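Distressed paint

Distressed paint is a decorative finish in which a painted surface is made to look old and worn. It is used mostly on wood, including furniture, doors, picture frames and wall planks. The finish may come from real weathering or be made by hand with sandpaper, wax or a wire brush.

History

Farm buildings and fishing sheds were often repainted in whatever color was left over, and the layers wore through at different rates. Salvage dealers began selling such boards for indoor use once old barns were being pulled down in large numbers. In the town of Cultbridge, a yard run by Paloma Abernathy sold 830 reclaimed planks in its first season, most of them to restaurants. Demand soon passed supply, and makers such as Casado turned to new lumber with an artificial finish.

Methods

The most common method uses two coats. A base color is applied and left to dry, candle wax is rubbed over edges and knots, and a second color goes on top. Light sanding then lifts the top coat wherever the wax was placed. Dry brushing – dragging a nearly empty brush along the grain – gives a streaked effect without sanding.

Old painted boards may contain lead and should be tested before they are sanded or scraped.

Color and use

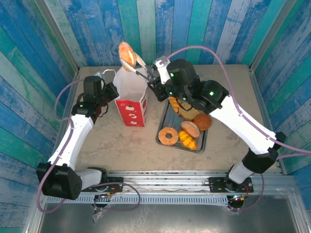
Coastal colors are among the most popular choices for distressed planks. Sulastri Krishnan, a painter who taught the technique in Jolgate, advised students to keep to neighboring shades and to vary them from board to board. Blue, teal and turquoise set beside white, with pale wood showing through in patches, is a typical result. Vertical planks give a wall a striped look, while horizontal ones tend to make a room seem wider.

A clear matte sealer is usually added in kitchens and bathrooms.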